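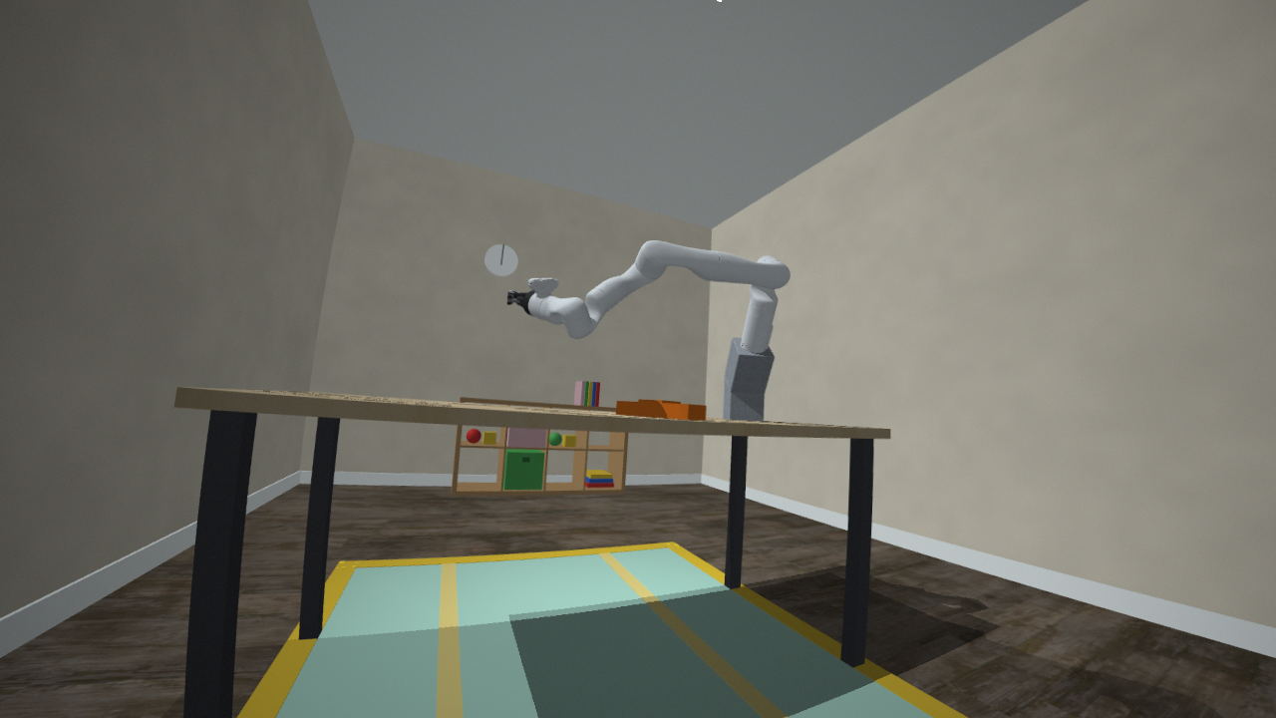
Jianguo Zhong writes that his tabletop arm has started setting things down a finger's width to the left of where it used to, that he has recalibrated it 2 times, and that he is now considering recalibrating the table.

Home | Kitchen | Workshop | Garage | Ask Us
Search Clilonari tips... Go
Print this page | E-mail to a friend

Leave the table for a minute, Jianguo, although you're closer than you think. Before you touch the software again, put a hand on the base and push. Then push the table. If either one answers back, you have your finger's width.

An arm bolted near one end of a table is a long lever with opinions. Each time it swings out over the far side it tugs at the same few bolts, and the bolts go along with it a hair at a time. Power it down, pull the plug, and support the arm before you loosen anything. Snug the mounting bolts in a crisscross, the way you'd do a car wheel, going around twice. Check the table legs while you're down there with the flashlight. If one foot is on a rug and the others are on bare boards, decide which kind of floor you prefer and put all four on it.

Only then recalibrate. Doing it first teaches the arm where everything is on a crooked table, and it will believe you.
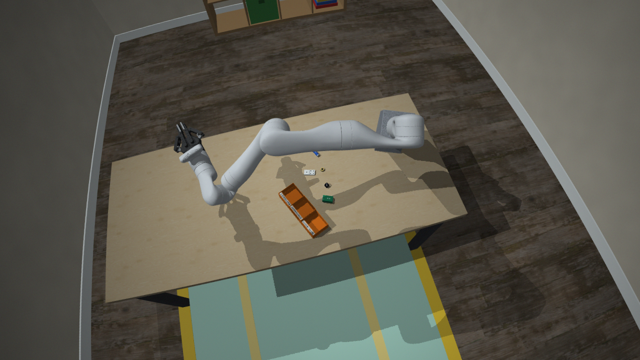 RUTHERFORD, July – Our own bench arm is a Drodex, bought secondhand with a counter reading of 2,915 hours and a manual for something else. It has been well behaved since we started giving it a little attention on Sunday mornings, between the coffee and the guilt about the lawn.

Wipe the gripper fingers first. Use a cloth barely damp with rubbing alcohol, if your manual allows it on the pads (ours, being for a different machine, had no view). Skin oil and sawdust make a fine lubricant, and you don't want one there. Look for a shiny spot on one finger and none on the other. That means the part is being met off center, and it goes back to the wobbly base more often than you'd like.

Next come the joints. With the power off, and only if the maker says the joints can be moved by hand, work each one slowly through an easy range. You're feeling for grit or a click. Don't oil anything. These joints are sealed, and whatever you squirt at the seam will sit on the outside collecting lint until you sell the house.

Parts trays wander. Ours had walked most of the way to the elbow before we caught it. Run a strip of masking tape along two sides and you'll see at once when it has moved. A dab of removable putty under each corner holds better, and comes off with a thumb and some bad language.

Keep a notebook by the machine. Ours says "348 picks, then sulked" and, on the next line, "Plurus cable loose AGAIN." Neither is science, but the second one saved us an afternoon the next time it sulked.

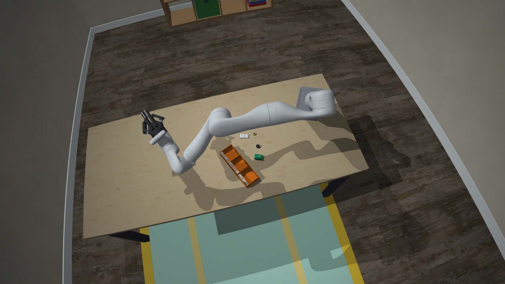

Gripper open and up off the tabletop, tray lying at a slant.

Last chore: test it slowly. Run the program at the lowest speed with nothing to pick up, one hand near the stop button and the other nowhere near the arm. Let it go for 90 seconds before you speed it up or leave to refill the mug. If it still drifts after all that, measure how far, write it down, and do the same again the following week. A drift that stays the same is probably in the settings. If it grows, something is still coming loose, and you can go back to pushing the table.

Jianguo, let us know which it was.

Print this page | E-mail to a friend
Back to Workshop | Next tip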